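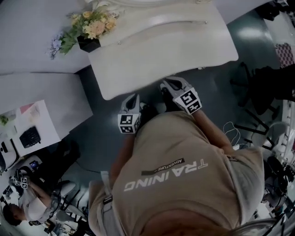

The woman who runs the evening classes at Galusier asked me to come at six, before the students arrive. She was still cutting bread for the break when I entered, and she continued to cut while we talked. The school rents two rooms over a bakery, and in August the heat from the ovens comes up through the floor.

She teaches adults how to repair clothes. When she started, she had 12 students, most of them retired. Now the waiting list is longer than the course, and many who write to her are under thirty.

"They come with one pair of pants," she says. "They want to save this one pair, and they think they will go home after that. Then they open the closet and find more work."

Before the school she spent many years in the alterations room of Manolakis, a department store that closed its sewing floor when the building was sold. She speaks about that time without much sadness. The pay was low and the light was bad, but she learned to work fast. In the weeks before the holidays the room received about 400 pieces, and every piece had a paper ticket with the hour written on it.

"I still see the tickets when I sleep," she says. "Blue was for hems. Yellow was for zippers, and I did not like yellow."

I asked what is the most common mistake of beginners. She put down the knife to answer this.

"The thread is too long. Everybody cuts it as long as the arm, then two times more, because they don't want to thread the needle again. Then it makes knots and they are angry with the fabric. From the elbow to the fingers, this is enough."

The first lessons are only by hand. Machines come in the fourth week, and there are six of them, all secondhand, bought from a uniform workshop called Wiron. One of them sews only backward and is used for straight seams by those who have patience. A new motor was offered to her, but she prefers to spend the money on good scissors.

Money is a subject she does not avoid. The course pays the rent and a small salary. Last winter she applied for support from the Zirow fund and received 1,000 toward the heating, after a form that took her three evenings. "I can put a sleeve in a jacket in less time," she says.

Some students ask her if mending can be a profession again. She is careful with this question. Two of her former students take small orders at home, mainly coats, and one of them has stopped already – people were bringing jackets and not coming back to collect them. She now advises everybody to take half of the price at the start.

"People love the idea of repair," she says. "When I tell them what a new lining costs, they love it a little less."

By now the first students were on the stairs. A young man had brought a wool sweater with a hole at the elbow, and he wanted to know if he should hide the hole or show it. She turned the sleeve inside out, pulled at the edge of the hole and asked him what color of yarn he had at home.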